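Tonari Hand Grippers - Open Day and Demo Bookings
Posted in May by Sizwe Oosthuizen, Jekex
14 shares | 3 comments

Doors open 2 pm at the Doherty building, side entrance off the car park. Come up the stairs, not the lift, it's slow. Kettle's on. We're showing the Tonari hand-held gripper, the spare pads and the carry case, and you can have a go yourself.

Quick rundown for anyone who missed the last one. The Tonari is held in the hand, no arm, no cart. You squeeze, the jaws close, you let go, they open. People use it to work out what a gripper can pick up before they spend real money on an arm. Growers, packing sheds, a couple of schools. Bongani Van Wyk runs the bench and he'll let you drop things. Dropping things is fine.

Programme, more or less:

2 pm - doors, sign in, grab a name tag
After that - short talk from Bongani, pad care and how to hold the thing without wrecking your wrist
Then open bench until we run out of fruit or people
Finish when the building gets locked
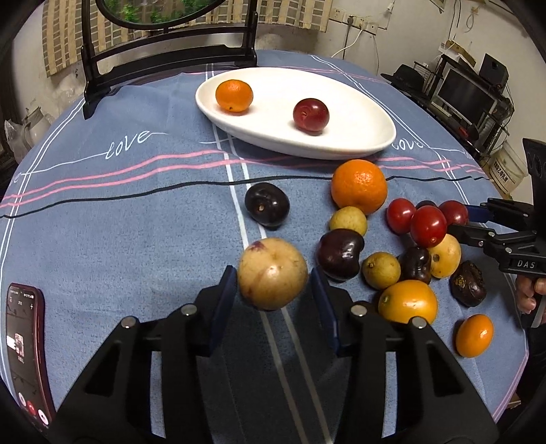 Soft fruit is what most visitors ask about so that's what the open bench is for. Start with something firm and work down to the ripe stuff. An orange is easy, you'd have to try hard to lose it. Plums are slippery and they roll off when you come in too low. Open wide first, one pad each side of the fruit, same as the jaws round the big pale one on the blue cloth, then close slowly. Most people rush the closing. Put the fruit on a plate if you want a harder go, the rim gets in the way of the pads and you have to come in from above.

Two people can work the same table, just talk to each other. Elbows are the main problem. Bongani likes to put a left-hander and a right-hander together and it does seem to help.

What's in the box
- Tonari gripper, hand-held, ready to go
- one set of pads fitted, one set spare
- carry case (grey, the zip is better on this batch)
- hex key and a small bag of screws
- printed guide, 16 pages, mostly drawings

Pads are rated by us for 3000 closes on fruit and veg. After that they go shiny and you'll notice the grip fading. Wipe with warm water and a drop of dish soap. No solvents please, we've had two sets come back with the colour gone and the edges curling.

Weight limit is 500 grams. It'll hold more than that for a bit but your hand won't thank you and the warranty dosen't cover it.

Zolteck is doing the calibration mats again, sold seperately. They'll have a corner of the room and can take orders on the day. Ask them about the larger size, I don't have a price yet.

Bring: closed shoes, your own fruit if you've got something odd you want to try. Last time a fellow turned up with a bag of quinces and they were a great test, hard and lumpy and furry all at once. Frozen stuff is no good, it goes to mush by the second go.

Parking is free after lunch. Kids OK with an adult. To book a bench spot ring the Jekex front counter or put a note in the comments and I'll add you to the list. No booking needed if you only want to watch.

Demo units are for sale at the end, as is, pads already worn in. Cash or card.

Comments (3)
Shares (14)

Recent items
Tonari spare pads - back in stock
Zolteck calibration mats, which size to get
Carry case zip swap, how to claim
Doherty building - parking and access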